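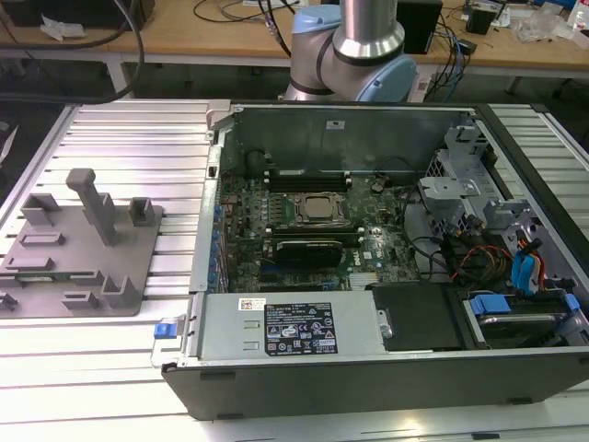
Tea tasters wanted – sceptics preferred

Staltix is looking for people to drink herbal tea for 26 days and tell us whether it did anything. We pay for your time, we supply the tea, and we have no stake in the answer.

If you have stood in the tea aisle lately you will know the problem. One box promises sleep, the next promises focus, a third will see to your digestion and your skin before lunch. The boxes are pretty and the words are soft. "Supports." "Traditionally used for." "Known to help." Known by whom, and how did they find out? We have read a great many of these boxes and the answer is usually a picture of a meadow.

Two sellers, Jellunano and Thaweesak, have agreed to let us put their bedtime blends through a blind home trial. Jellunano sells a lemon balm and lime flower mix. Thaweesak's is mostly lemongrass with some pandan leaf. Both say on the packet that the tea helps you "settle". Neither could tell us what settling is or how you would measure it, so we have had to decide that for ourselves, and you may well think we have done it badly. There is a space on the form for saying so.

What you would be doing

You will get a plain parcel of numbered sachets. One cup each evening, between one and two hours before you go to bed, steeped for five minutes with the lid on. Then each morning you fill in a short sheet: when you went to bed, roughly when you dropped off, how often you woke, how you feel. It takes three or four minutes. We ask for paper because people fiddle with their answers less when they can see the crossing out.

Some of the sachets hold the Jellunano blend, some hold Thaweesak's, and some hold a dull mix of rooibos and apple peel that nobody makes any claims for. You won't be told which is which until the end. You may guess. Please write your guess down, as a trial where everyone has rumbled the dummy tea isn't worth much and we would like to know if ours is one of those.

There are two visits to our rooms, one before you start and one after. The first is an hour and is mainly paperwork and a tasting, so that we can find out if you dislike any of the three enough to tip it down the sink. The second is shorter. You'll hear which tea you were drinking on which nights and can see your own figures before they are mixed in with everyone else's.

Who we want

We have 316 places. You should be 18 or over, sleep at home most nights, and be willing to give up all other herbal teas for the length of the trial. Ordinary tea and coffee are fine in your usual amounts. Please don't choose this month to cut them out. We had that in the last study, and those people slept beautifully for reasons that had nothing to do with us.

You don't need to be a poor sleeper. You don't need to like herbal tea either, and we would be glad of a few people who think it tastes of hot hay. Our earlier calls drew mostly keen tea drinkers, who reported feeling better on everything, the dummy included.

We can't take you if:

you are pregnant or breastfeeding
you take sleeping tablets, sedatives or blood thinners
you have been told to avoid any herb, or have had a reaction to one
you work nights
you, or anyone you live with, work for a company that sells tea or supplements

If you take any other regular medicine, tell us on the form and talk to your pharmacist before the first visit. "Natural" on a label tells you nothing about whether a plant gets along with your tablets.

What you get

£489 if you finish, paid in two parts. The first 17 pounds come at the opening visit to cover your fare, and the rest is paid after the second visit. If you drop out halfway we pay you for the days you did, and you needn't explain yourself. You keep any tea left over, if you want it.

What you won't get is a promise of better sleep. It is possible you will sleep worse. A large drink late in the evening sends a good many people to the toilet at three in the morning, and we have yet to see a packet mention that.

Who is paying

A fair question, and one you should put to any study that asks for your time. The sellers give us the tea and nothing else. The money comes from Triluden, a small charitable fund that pays for tests of everyday health claims. Triluden doesn't see the results before they come out, and nor do the sellers. Both sellers have signed an agreement that we can publish whatever we find, with their names on it. Thaweesak signed in an afternoon. Jellunano took rather longer and asked for the word "ineffective" to be removed from the draft – we kept it in.

The study is run by Paula Pană, who wrote the plan and will be at most of the opening visits. The numbers are handled by Marius Stoica, who won't know which sachets are which until he has finished with them. The plan, including what we will count as a result and what we won't, was lodged on 6 Jan 2020 and we will send you a copy if you ask. We wish more people would ask.

What happens to your answers

Your sheets carry a number and no name. The list that joins the two is kept apart and is destroyed once the payments have gone out. We don't sell details, we don't run a newsletter, and you won't be sent vouchers for tea.

You can have your answers taken out at any point up to the day the analysis starts. After that they can't be picked out from the rest.

What we think will happen

We'd rather say so now. We expect a small improvement on all three teas, much the same size, which would suggest that sitting down with a warm cup and looking at a clock is doing the work. We could be wrong. Lemon balm has had a few studies that lean its way, most of them small and some of them paid for by people with lemon balm to sell. If it does better than rooibos here we will print that just as large.

How to apply

Ask for the form at the Staltix front desk or write to Paula Pană at the study office, giving your name, age, a phone number and the times of day you can be rung. Say which herbal teas you have drunk in the past month, if any. Please don't tell us how well they worked.

Opening visits run through February, with some evening slots. We will ring everyone who applies, including those we can't take. Places are drawn by lot from the people who fit, so there is nothing to be gained by applying twice or telling us how much you believe in camomile.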